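Preguntas frecuentes – puestos de escritura Oshima

¿Qué bolígrafo se suministra con el puesto?
Uno rojo de gel, retráctil. La zona de agarre es transparente y permite ver el tubo de tinta.
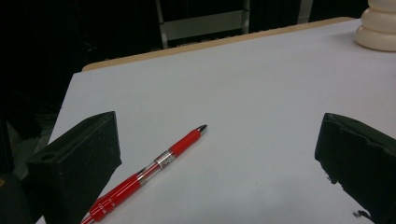

Bolígrafo rojo sobre el tablero, con la punta metálica a la vista.

¿Dónde se coloca la pieza de anillos?
En el centro del tablero, con la abertura hacia arriba. Admite útiles de hasta 18 mm de diámetro.

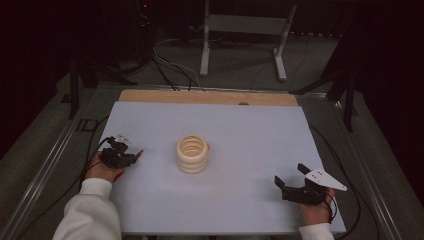 Pieza hueca de anillos color crema sobre el tablero claro.

¿Se puede pedir por separado?
Sí, referencia 94. El plazo es de unos 11 días – consultas a Rin Yoshida, almacén de Drendlow.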